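Search this site
Enter keyword
About Us
5 min read

Pistedow started with a borrowed conference room, a rice cooker and a group of coworkers who were sick of eating lunch at their desks. We run shared staff kitchens for small companies and schools. We set them up, we keep them stocked, and we teach people how to look after them so the room still feels good at four in the afternoon, when everybody wants tea at once.

We love this work! A workplace kitchen is where the new person finally learns everyone's names, where the person from accounting turns out to make the best lentil soup in the building, where a five-minute coffee becomes the conversation that should have been a meeting in the first place. And it all hangs on very plain things: a clear counter, a sink you can get to, a towel when your hands are dripping.

Our own kitchen

The kitchen at our office on Clatell Street is the one we practice on. Every idea gets tried there first, and plenty of them get dropped there too (the color-coded sponges lasted a week). It's white from top to bottom, with dark bar handles on the cabinets and one long straight counter with the sink in the middle. We picked the straight run after working in two kitchens with a corner, and in both of them the corner filled up with lost lids and old mail.

Paper towels and soap live on the wall, close to the sink, and that is the first change we suggest to nearly every client. It gives you the counter back. You can chop an onion, set down a tray of sandwiches, or spread out all the pieces of a coffee grinder you have just taken apart and are starting to feel nervous about.

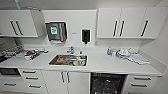
Cormac McGrath wrote to us after his first month with a Pistedow kitchen that he had stopped bringing his mug home to wash it, and that the thing he liked most was having the dish soap in the same place every single day. He also asked if we could please do something about the fridge. We did, Cormac. Second shelf, left side, labels and a marker on a string.

We get a lot of notes like that and we read all of them at our Thursday lunch. The complaints are just as useful, and usually funnier.

What we do

We begin by eating lunch with you. A checklist can come later. First we want to see who cooks, who reheats, who washes up right away and who leaves a bowl to soak until it belongs to history. Then we draw up a plan for the cabinets. Everyday plates and cups go at shoulder height near the sink, baking pans and party platters go down low, and anything that hasn't been used since last November goes in a box by the door for people to take home.

After that comes the stocking. Our dishes are from Osex, a small pottery wholesaler that is very patient with us when we call about replacing one saucer. Tea and coffee come from Šimko, whose dark roast has its own fan club at our office. We hold about 450 mugs in our storeroom, and if you break one, we bring you another with no form to fill out.

Then there's the wiping down, which we're a little bit in love with. A whole counter takes less time than the kettle does. Start at the end farthest from the sink and work toward it, so the crumbs travel the right way. Warm water, a drop of soap, a cloth that has been wrung out properly. 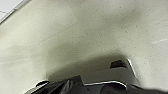
Dry it afterward with a second cloth. People skip this step and then wonder why the streaks come back. Speckled surfaces are the sneaky ones, by the way, and on those we go by touch: run a flat hand over the whole stretch and you'll find the sticky patch your eyes went right past. Pale, plain ones will show you every coffee ring from across the room, so you at least know where you stand.

Who we are

Mohcine Lamrani runs our kitchen visits and wrote most of our dish routine, including the rule about knives never going into soapy water. The rest of us take turns on deliveries, fixing wobbly hinges and answering the phone. We all do our own dishes. Our largest kitchen feeds a school staff of 500 over the course of a week, and our smallest belongs to a two-person bookbinding shop with one shelf and a hot plate. We're equally fond of both.

Come see us

Visits to the Clatell Street kitchen are on weekday mornings. Bring your floor plan if you have one, or a sketch on the back of an envelope, and tell us what drives you up the wall about the kitchen you have now. We'll put the kettle on.

We use cookies to remember your settings. Accept / Manage preferences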